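Tresness-Greifer einrichten: Weiche Lebensmittel greifen, ohne sie zu Brei zu verarbeiten

Anleitung, Stand Fr 19. Oktober

Der Bausatz von Tresness kommt in einem Karton, auf dem »in Minuten einsatzbereit« steht. Welche Minuten gemeint sind und wie viele, lässt der Hersteller offen. Ich habe einen Nachmittag gebraucht und danach noch einen, um die Fehler des ersten zu beheben. Wer diese Anleitung befolgt, kommt mit dem ersten aus.

Es geht um den Zweifingergreifer mit Handgelenkkamera, montiert an einem kleinen Tischarm, gesteuert über die Software Userden. Ziel ist eine Aufgabe, die in jeder Produktvorführung leicht aussieht: ein verpacktes Sandwich aufnehmen, anheben, in eine Schale legen. Mit Holzklötzen kann das inzwischen jeder Greifer. Ein Holzklotz nimmt aber auch nichts übel.

Was man braucht

Den Greifer samt Adapterplatte und Schraubenbeutel
Einen Inbusschlüssel (liegt bei, ist aber aus einem Material, das ich beim Camembert erwartet hätte, also besser einen eigenen nehmen)
Userden mit dem Zusatzmodul »Weiche Objekte«
Eine matte, einfarbige Arbeitsfläche
Einen Satz Testobjekte, dazu gleich mehr
Kaffee

Schritt 1: Greifer montieren

Arm stromlos machen. Adapterplatte ansetzen, Schrauben über Kreuz anziehen, erst handfest, dann richtig. Das Kabel wird auf der Rückseite geführt und bekommt dort eine Schlaufe. Das Handbuch zeigt sie auf der Vorderseite, wo sie bei der ersten Drehung um das Handgelenk hängen bleibt. Wer das Handbuch für eine Autorität hält, darf es gern so probieren.

Danach die Finger einmal von Hand öffnen und schließen. Sie müssen ohne Ruckeln laufen. Ruckelt es, sitzt meistens eine der Schrauben an den Gelenkarmen zu fest. Eine Vierteldrehung zurück genügt.

Schritt 2: Kamera ausrichten

Die Kamera sitzt am Handgelenk und schaut an den Fingern entlang nach vorn. Im Livebild von Userden sollten beide Fingerspitzen am unteren Rand zu sehen sein, und zwar symmetrisch. Fehlt eine davon, die Halterung lösen und schwenken. Sieht man gar keine, ist die Kamera verkehrt herum eingebaut. Das passiert öfter, als das Supportforum zugibt, mir zum Beispiel zweimal.

Zum Kalibrieren liegt ein Karomuster bei. Es muss flach liegen. Im Karton kommt es gerollt. Über Nacht unter ein dickes Buch damit — das Handbuch eignet sich, und für diese eine Aufgabe ist es uneingeschränkt zu empfehlen.

Die Software verlangt 23 Aufnahmen aus verschiedenen Winkeln. Man kann mit weniger weitermachen, dann greift der Arm zuverlässig neben alles.

Schritt 3: Kraft begrenzen

Jetzt der Teil, wegen dem die meisten diese Seite gefunden haben dürften. In der Werkseinstellung steht der Kraftregler auf 1.000. Eine Einheit nennt Tresness nicht. In der Praxis bedeutet der Wert: Brotaufstrich.

In Userden unter »Greifer«, dann »Grenzen«, dann »Erweitert« (man muss bestätigen, dass man weiß, was man tut) den Höchstwert auf 111 setzen. Das war bei mir der Punkt, an dem ein verpacktes Sandwich noch gehalten wird und der Belag auf seiner Seite des Brotes bleibt. Bei härterem Brot darf es mehr sein. Bei einem frischen Sandwich sollte man von dort aus in kleinen Schritten nach unten gehen, bis es rutscht, und dann wieder einen Schritt hinauf.

Die Schließgeschwindigkeit ebenfalls senken, auf die niedrigste Stufe, die man vor dem Bildschirm sitzend ertragen kann. Schnelles Zugreifen sieht im Video gut aus, und nur dort.

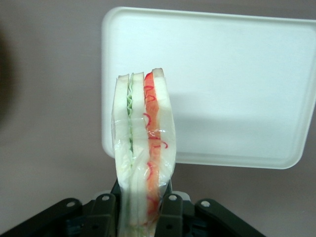
Gegriffen wird im unteren Drittel. Dort hält ein dreieckig geschnittenes Sandwich am meisten aus, und die Spitze, die beim Ablegen sonst gern als Erste leidet, bleibt frei. Die automatische Griffpunktsuche sieht das anders. Sie peilt mit Vorliebe die geometrische Mitte an. Unter »Griffpunkt« also auf »manuell« umstellen und den Versatz nach unten ziehen.

Ein zweites Problem ist die Folie. Klarsichtfolie spiegelt, wirft Falten und bringt die Kantenerkennung auf Ideen. Zwei Dinge haben geholfen: das Licht von schräg oben statt senkrecht und der Schalter »Glanzlichter ignorieren«, der ab Werk natürlich ausgeschaltet ist. Wo die Finger zupacken, knittert die Folie. Das ist in Ordnung. Beunruhigend wird es erst, wenn auch das Brot knittert.

Schritt 4: Testobjekte

Man kann mit echten Sandwiches üben, solange man gern Sandwiches isst. Ansonsten bietet Gulline einen Satz Übungslebensmittel aus Schaumstoff an, der ordentlich gemacht ist und sich nach dem Drücken wieder erholt. Für die ersten Versuche reicht das völlig. Der Schaumstoff verzeiht allerdings so viel, dass man sich bald für einen Fachmann hält. Spätestens am zweiten Tag sollte etwas auf den Tisch, das Mayonnaise enthält.

Wer Schalen und Deckel mit ins Spiel bringt: Helle Deckel hinter hellem Brot sind für die Erkennung eine Zumutung. Ist der Kontrast zu schwach, meldet Userden »Objekt nicht gefunden«, während das Objekt in voller Größe im Livebild steht. Den Erkennungsbereich von Hand enger ziehen, dann geht es.

Schritt 5: Probelauf

Aufgabe als »Aufnehmen und Ablegen« anlegen, Startpunkt und Ziel einlernen, Hubhöhe klein halten. Den ersten Durchlauf im Einzelschrittmodus fahren, mit einer Hand am Notaus. Die andere Hand bleibt bitte nicht in der Schale.

Läuft das sauber, auf Wiederholung stellen. Ich habe den Schaumstoffsatz etwa 1.000 Griffe lang laufen lassen und zwischendurch die Schrauben kontrolliert. Zwei an den Gelenkarmen hatten sich gelockert. Ein Tropfen mittelfeste Schraubensicherung behebt das. Im Schraubenbeutel wäre dafür Platz gewesen.

Wenn es nicht klappt

Der Greifer schließt, hebt an und hält nichts: Kraftgrenze eine Stufe höher, Griffpunkt prüfen.
Das Objekt dreht sich beim Anheben: Griff sitzt außermittig. Versatz seitlich korrigieren.
Die Finger bleiben halb geöffnet stehen: Kabelschlaufe. Siehe Schritt 1, zweite Chance.
Userden verliert nach einem Neustart alle Einstellungen: bekannt seit Mai. Profil exportieren und beim Start von Hand laden.

Lohnt sich das?

Zum Vergleich hatte ich den Greifer von Durán hier. Der hat die besseren Voreinstellungen und ein Handbuch, das jemand gelesen hat, bevor es gedruckt wurde. Dafür ist seine Software so fürsorglich, dass man an die Kraftgrenzen gar nicht erst herankommt. Wer basteln will, nimmt Tresness. Wer morgen etwas vorführen muss, nimmt Durán und schläft besser.

Meine exportierte Profildatei stelle ich nach dem nächsten Update von Userden hier ein, falls sie sich dann noch laden lässt.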